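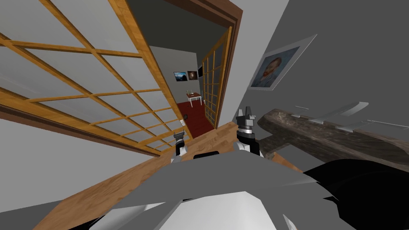

Dikari Home Robotics Club - Simulation and Control Help

Sliding door with glass grid makes my simulation very slow and the gripper sticks in it

Asked on Saturday in: simulation, collision, two-arm builds
Status: solved

Hello all. I am building a two-arm robot at home and I call it Grasach. The real one is for now only a torso and one half-finished arm on my bench, so I do most of my testing in the simulator, with the full model and both grippers. The apartment I use is the Cuadros scene which was shared in the club folder. It has a big sliding door with a wooden grid and pale panes, and a second door of the same kind in the next room, the one with the red floor.

My aim is that the robot drives up to the sliding door, puts one gripper on the thick outer rail and moves the door to the side. I want to have this working in simulation before I finish the second arm, because the length of the forearm depends on it.

I have two problems.

1. When the robot is far from the door, the simulation runs well, 30 frames per second on my old desktop. When a gripper comes near to the door it drops so much that I can read every single step in the log. I opened the door file and found that the automatic tool has cut it into 1,045 convex pieces. I suppose it tried to follow every pane and every small bar.

2. When the fingers touch the rail, sometimes one finger goes a little inside the wood and stays there. After this the whole arm shakes. If I command it back, it comes free with a big jump and the torso turns. My time step is 4 ms and the contact stiffness is 2,000, both I took from the old example for the gripper.

I have already tried to make the fingers softer. Then the shaking is less but the door does not move at all. I also tried to turn off collision for the panes only, but in the file they are not separate from the frame, so I can not select them.

Is it better to repair the door or to change the physics settings? I would like to keep the look of the door, because my camera program uses the grid lines to find where the door is.

Comment: Which door joint do you have? In the first version of Cuadros it had no joint, it was only fixed to the wall.

Comment: It has a sliding joint, I checked. With the mouse I can drag it.

3 answers

Accepted answer

Please repair the door first and leave the physics settings for later. The visible shape and the collision shape do not need to be the same, and for a door like this they should not be.

What I did for my own balcony door:

Keep the visual mesh as it is. Your camera program sees only this one, so the grid lines stay where they are.

Delete the whole collision mesh that the tool made. Put five boxes in its place: one for each outer rail (left, right, top, bottom) and one thin box for everything in between, panes and bars together. You do not plan to grip the small bars, so the robot will not miss them.

Make the middle box thinner than the rails, in the same way as the real glass sits deeper than the wood. If you make one single box for the complete door, the fingers have no edge to hold behind, and you will ask here again next week why they slip.

Check that the boxes do not overlap with the door frame in the wall. Door and wall pushing against each other is a common cause of a door that "does not move at all". You can give the two an exclude rule, then they ignore each other.

After this, go down with the time step. 4 ms is too long for small stiff fingers against a stiff object. I use 1 ms for everything with grippers. With the simple boxes you can afford it. I would not touch the stiffness until you have seen the result.

Do the same for the second door, also if your robot never goes there. It is loaded all the same and it costs you start-up time.

Comment from the asker: Thank you, this was it. I made the five boxes for both doors and now it stays at 30 the whole time, also with contact. There was an overlap between the bottom rail and the wall strip, I had not seen it. The finger still goes in a very little but the arm does not shake.

Answer

Just buy a better graphics card, I had the same with a kitchen scene.

Comment: Contact is calculated on the processor in the default setup, so I think this would not help here.

Answer

I agree with the boxes, only an addition about the force. In the Nostdale build notes from November there is a page about limiting the force of the gripper motor. If the motor in the model has no limit, it will press the fingers into any object, whatever time step you choose. Put there the value of your real motor. It is also more honest for your forearm question - a simulated arm with unlimited force will tell you that every length is good.

And one small thing, look if friction is set on the door joint. Mine was zero and the door went away from the robot at the first touch.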